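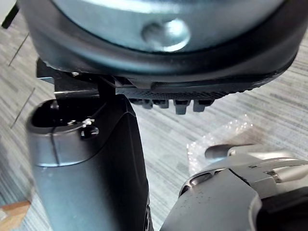 **How do I get the musty smell out of the drawers of an old dresser without ruining the wood?** It was my great-aunt's, bought in 1968, and it sat in her basement for a long stretch before it came to me. The outside is lovely and hardly smells at all, but anything I put in the drawers comes out smelling like a wet paperback. I'd like to keep sweaters in it by October.

*posted by Plellovum*

---

**Victor Mfinanga**

Take all the drawers out, vacuum everything, wipe it down with a barely damp cloth, let it dry completely, and then seal the raw wood on the inside with clear shellac. The smell lives in the bare wood, and airing it out helps a lot, but in my experience it's the shellac that finishes the job.

Now for the longer version, and forgive me, I love old dressers and I do go on about them.

Pull the drawers and carry them outside on a dry day if you have a porch or a bit of yard. Shade is better than full sun, especially if there's veneer anywhere, as it can lift when it gets too hot. Don't forget the carcass itself! People clean the drawers beautifully and slide them right back into a dusty, smelly box. Get the vacuum's brush attachment up into the corners, along the runners, and across the back panel, which is often the worst part after years against a basement wall. If there's old drawer paper stuck down, peel it off and throw it out.

For the wiping I use half white vinegar and half water in a spray bottle, sprayed on the cloth and never straight on the wood. Wring the cloth until you think it's silly to keep wringing. Try it first on the bottom of a drawer where it won't show. Then leave everything apart, with a fan going, for 7 days. My wife thinks that's excessive, and she may be right, but I've had a drawer swell and stick on me from being hurried and I'm not keen to plane another one.

If it still smells after that (sniff it in the morning, when your nose is fresh), go on to the shellac. Get the dewaxed kind. Open the windows, keep well away from the stove or anything with a flame, and brush two thin coats on the inside of the drawers, the undersides, and whatever raw wood you can reach in the case. Skip the runners and the outer sides of the drawers where they rub, or you'll be fighting them every time you want a pair of socks. It dries quickly, but give it a few days before your sweaters go in, as the shellac has a smell of its own for a little while.
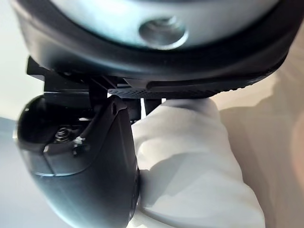
*Grey center and black rim, seen from underneath.*

One more thing before you start. Have a good look at the back and bottom for fuzzy patches. A light bloom of mildew can be cleaned off, and you should wear a mask while you do it. If the wood is soft when you press it with a thumbnail, or the patches come back after a proper drying, then there's damp you haven't dealt with yet and no finish will help until you do.

---

**Dokitz**

baking soda! open box in every drawer, leave it, done. worked on mine.

Okay, coming back to add a bit more because that looked kind of rude under Victor's nice long answer. Mine was a nightstand and it had only been in a storage unit for one summer, so probably an easier case than yours. I put the soda in cereal bowls so it had more air to it, shut the drawers, and changed it out when I remembered to. You can use activated charcoal the same way, the kind they sell in little cloth bags. I liked the charcoal better because I'm clumsy and I kicked a bowl over and was vacuuming up white powder for days.

Coffee grounds also get recommended a lot. They worked in the sense that the drawer then smelled like coffee. Dryer sheets, same deal, you end up with musty plus flowers and it's worse than where you started.

If the dresser is in a damp room now, get a small dehumidifier before you spend money on anything else. My bedroom was sitting at 74 percent humidity when I finally bought a meter, and no wonder everything I owned smelled like a tent. Pull the dresser away from the wall a little too. 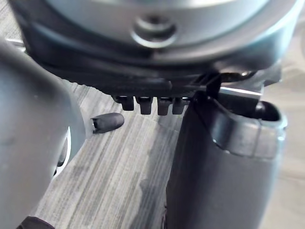 **Kongkaew**

I'd go along with most of what Victor says, but please check whether the drawer bottoms are solid wood before you take even a damp cloth to them. Plenty of dressers from those years have thin hardboard bottoms, and they drink up water and sag. Mine did. I ended up replacing them with new panels cut at the lumberyard, and I have to say that got rid of more of the smell than all my wiping had. They usually slide out the back once you take out a few small nails, so it's not a frightening job.

Cedar blocks are nice once the drawers are clean. They cover a bad smell for a while but they won't cure it, so save them for the end, and give them a light sanding when the scent fades.

---

**Plellovum**

Thank you all so much, this is far more than I hoped for! The bottoms are hardboard, I just went and checked, and two of them have a bit of a belly already. So I think I'll replace those two, do the vacuuming and the fan this week, and see where I am before buying any shellac. Victor, does it matter if there's some old wax on the inside of the drawer fronts?

**Victor Mfinanga**

It does a little. Wipe that part with mineral spirits first and let it dry overnight, and put the used rags outside, spread out flat, until they're dry. Good luck with it, and do let us know how the sweaters get on.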